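Shape Blocks and Boards: Frequently Asked Questions

These are the questions we get most often at the Irkirside Toy Library about borrowing, using and looking after the shape block sets and the wooden boards that go with them. If your question is not answered on this page, ask at the desk or leave a note in the returns box and Lingyun Guo will get back to you.

BORROWING

How do I borrow a block set?

You need a library card. Cards are free for households in Irkirside and can be made at the desk in a few minutes. Bring something with your address on it. Block sets are kept on the low shelves to the left of the door, and the boards stand upright in the rack next to them. Take both to the desk and we will scan the tag on the bag.

How long can I keep it?

Two weeks. You can renew once, in person or by phone, unless another family has asked for the set. Schools and child care programs can keep a set for a full month.

Do I have to take a board with the blocks?

No. The board is a separate item with its own tag. Many families use the blocks on a rug or a kitchen table and leave the board here. If you do take one, it counts as one of your four items.

Can I reserve a particular set?

Yes. Every item in the collection has a number on its bag. If your child liked a certain set, write the number down and ask for it next time. The set people ask for most is 632, which has the widest mix of shapes. We have a waiting list for it most of the winter. Set 839 is very close to it and is usually on the shelf.

What happens if I bring it back late?

There are no fines. We will call you after a week. If a set is more than a month late, we put your card on hold until it comes back.

WHAT IS IN A SET

Which shapes are included?

The mixed sets have both plain geometric shapes and a few picture shapes. You will find cubes, cylinders, triangular prisms and hexagonal prisms, along with stars and hearts. Not every set has the same number of each one. The list is printed on a card inside the bag, and that card is what we check against when the set comes back.

What colors do they come in?

Red, yellow and blue are in all of the mixed sets. A color does not always go with the same shape. In one set you might have a yellow heart and a red star, and in the next it could be the other way around. Some parents find this confusing at first, but it is useful if you want to sort by shape one day and by color the next.

Are the blocks all the same size?

Close, but no. They are meant to sit well together, and a child can hold any of them in one hand. They do not line up edge to edge the way unit blocks do, so they are less suited to building walls and bridges. If you want blocks for building, ask for one of the Gurnine sets on the upper shelf.

Who makes the boards?

Our boards come from Spahić, a small woodshop that sells us its seconds at a lower price. They are made from long strips of wood glued side by side, then sanded. Because the strips come from different pieces, you may see a darker or pinker band running along a pale board. The color difference goes all the way through the wood. It will not rub off, and it does not mean the board is stained or damaged.

USING THE BOARD

What is the board for?

It gives the child a clear, flat place to work. Blocks on carpet tend to tip, and blocks on a large table spread out until half of them are on the floor. On a board, the activity has edges. It also means you can lift the whole thing out of the way at dinner time and put it back later with the arrangement still in place, if you walk slowly.

How should I set it up?

Lay the board flat on a firm surface. If the table underneath is slick, put a damp cloth or a piece of shelf liner between the two so the board does not slide. Place the blocks toward the back and leave the front of the board open. Children need that open area to move pieces into. When the blocks cover the whole board, most of them just push everything forward. 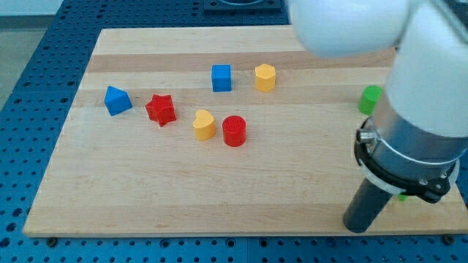 Leave some space between the pieces as well. A gap wide enough for small fingers is plenty. Younger children pick up a block by wrapping the whole hand around it, and if the next one is too close, it gets knocked over and the child loses track of what they were doing.

How many blocks should I put out at once?

For a child under two, start with three or four. For ages two to four, six to eight is usually fine. Older children can have the whole bag. Zhuoran Wan, who runs our Saturday morning session, puts out a small number first and keeps the rest in the bag beside her, then adds a few when the children start looking around for more.

What can we do with them?

Here are some activities that have worked well at our sessions:

Sort by color. Ask the child to bring all the red ones to the front of the board. Then the yellow ones, then the blue.

Sort by shape. Put the pieces with a round side in one group and the pieces with only flat sides in another. The heart is a good one to argue over, as it has curves and a point.

Find the partner. Trace each block on a sheet of paper, then have the child set each one on its outline. The star takes the longest because it has to be turned until the points match.

Tell me where it is. Use words such as behind, in front, next to and between. "Put the cube behind the heart." This is harder than it sounds for a three-year-old, and it helps to sit on the same side of the board as the child.

What is missing? Let the child look, cover the board with a dish towel, take one block away and lift the towel. Start with four blocks.

My child only wants to stack them. Is that a problem?

No. Cubes and cylinders stack well when the flat ends are clean. Stars and hearts will stack if they are laid down on their flat faces. If you want to move on to something else, put two or three blocks aside and come back to them another day.

My child calls the hexagonal prism a circle. Should I correct it?

You can say the right name without making a lesson of it. "You found the hexagon." Running a finger around the six sides and then around the top of the cylinder helps more than repeating the word.

Can we use the boards for other things?

Dough, train tracks, puzzles and drawing with paper on top are all fine. Please do not use them for cutting, for hot pans or for paint. We have lost two boards to craft knives, and the cuts cannot be sanded out without making the board thinner.

CLEANING AND CARE

How do I clean the blocks?

Wipe them with a cloth wrung out in warm water with a drop of dish soap, then wipe again with plain water and let them dry on a towel. Do not soak them and do not put them in the dishwasher. You do not need to clean a set before returning it unless something has been spilled on it. Every set is wiped down here before it goes back on the shelf.

How do I clean the board?

Use a dry cloth for dust and a barely damp one for sticky spots. Wipe in the direction of the strips. Dry it right away and stand it on its edge so that air reaches both sides. A board left lying wet on a table will cup.

There are small marks on the board we borrowed. Did we do that?

Probably not. Most boards have a few light marks from ordinary use, and we do not record them. What we do want to hear about is splinters, a strip coming loose, or a board that rocks when you lay it flat. Hussam Srour repairs the wooden items and would much prefer to fix a loose strip early.

Where should we keep the set at home?

Anywhere dry. Please do not leave it in a car in summer or against a radiator.

LOST AND BROKEN PIECES

We lost a block. What do we owe?

The first lost block on a card is free. After that it is 2 dollars per piece, which goes toward replacements from Erkance, where we buy single blocks. If the block turns up later, bring it in and we will give the money back.

The card in our bag does not match what is inside.

Tell us when you return it, or call when you notice. Pieces sometimes get swapped between sets when siblings have two bags open at once. Please do not even things out with blocks from another bag.

We found a block at home that is not ours.

Drop it in the returns box with a note if you can remember which set you had. Qiuyue Fu sorts the strays once a month. There are over 4,000 separate pieces in the collection, so it can take her a while to find the right bag.

Can I donate blocks?

Yes, if they are clean and have no chipped paint. We cannot take magnetic sets. Leave them at the desk during opening hours and ask for Anqi Jiang. Please do not leave bags outside the door overnight.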